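Helldale Robotics Club Forum > Student Projects > Traffic light project, what are we doing wrong

gearloose_28
Posted May 26, 2019

Right, our student team (six of us, second years, plus one who comes for the biscuits) is building the junction part of the Brivwood challenge. The brief is to take road pictures from a car and have the software say which signals matter to the driver and what they are showing. We have labelled 200 pictures by hand so far. On the test set the thing is very sure of itself and very often wrong, which the course tutor says is the most human result he has had this year.

It finds lamps all right. It then treats every lamp in sight as addressed to us personally. Any ideas before the demo?

sprocketeer
More data. It is always more data. 200 is a shopping list.

torque_of_the_town
Disagree with sprocketeer, as is traditional. We did this in November with 301 pictures and the extra ones made it worse, as half had been labelled by somebody who put a box round anything on a pole. Sort the labels out first. What are your classes?

gearloose_28
Red, amber, green, off. And "sign", for everything that isn't a lamp.

torque_of_the_town
There's your trouble then. You've got nothing for which way the housing is pointing. A signal seen from the back or from the side is still a signal, but you don't get to obey it. We had front, side and back, and a separate yes/no for "this one is for our lane".

bekomix_fan
Front/side/back is overkill for a student project. We ran the Bekomix kit straight out of the box last year, one class per colour, and came fourth.

torque_of_the_town
Out of how many?

bekomix_fan
Not relevant to the discussion.

sprocketeer
I'd like it noted that more pictures would also fix this, if they were the right pictures.

torque_of_the_town
So it's the labels.

sprocketeer
It's the pictures AND the labels. I'm being generous.

gearloose_28
OK, putting up one of the junctions we keep arguing over. Two of us have labelled it separately and our files look like two different towns. The big signal on the grey pole is easy. It's the rest of the place, with all the masts facing every which way, signals seen from behind, and the back of a round sign sitting over the main one. The software also took a fancy to the ALDI sign, score 27, so at least it has doubts about something. 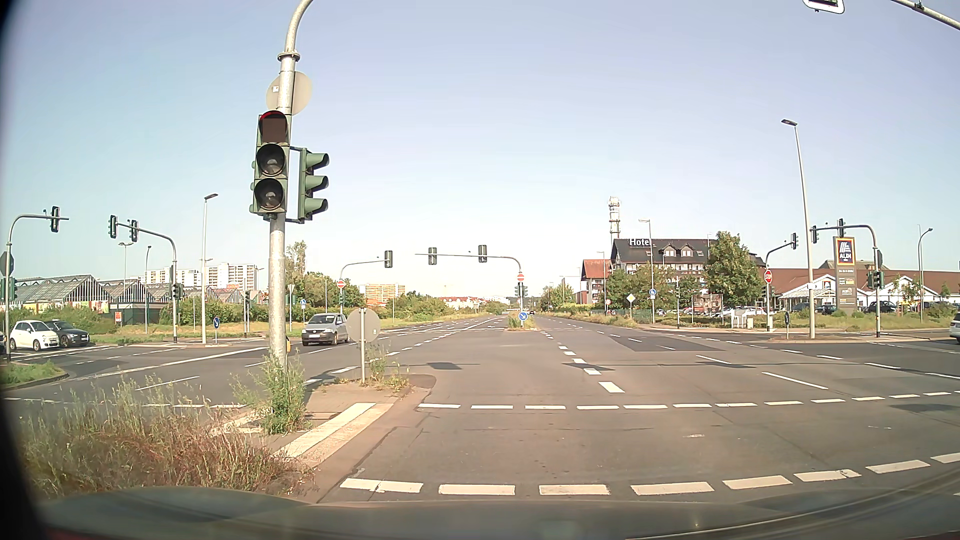 How do you decide which signals get a label and which get left out?

Write the rule down before anyone labels anything, then stick to it. Ours was that a signal gets a box if a person can tell which way it faces at normal zoom, and anything smaller goes in an "ignore" class so the scoring skips it.

karabulut_cup_veteran
That's the rule we used for the Karabulut cup too, except we did it by height in pixels. Less arguing. Somebody's "normal zoom" is somebody else's nose against the monitor.

bekomix_fan
Pixel height is daft for the ones at an angle. A housing side on can be tall and still tell you nothing.

karabulut_cup_veteran
It tells you it's side on. You box it, mark it side, move on with your life.

gearloose_28
I quite like pixel height. Had a word with the others and we're going to relabel the lot with front, side and back. The biscuit member has been given the ignore class, on the grounds that he has the experience.

sprocketeer
While you're in there, split the test set by junction. If the same crossroads is in both training and test you're only checking its memory. We lost a whole term to that.

torque_of_the_town
Agree with sprocketeer. Somebody write down the date.

gearloose_28
Ah. We split at random. There are definitely crossroads in both.

sprocketeer
Then your real score is lower than the one you're upset about.

gearloose_28
Cheers. Will post the new numbers when the relabelling is done and I've stopped seeing little boxes round the kettle.

bekomix_fan
I've still got last year's config for the Bekomix kit if you want something to compare against. The colour thresholds are in the second file, ignore the first one.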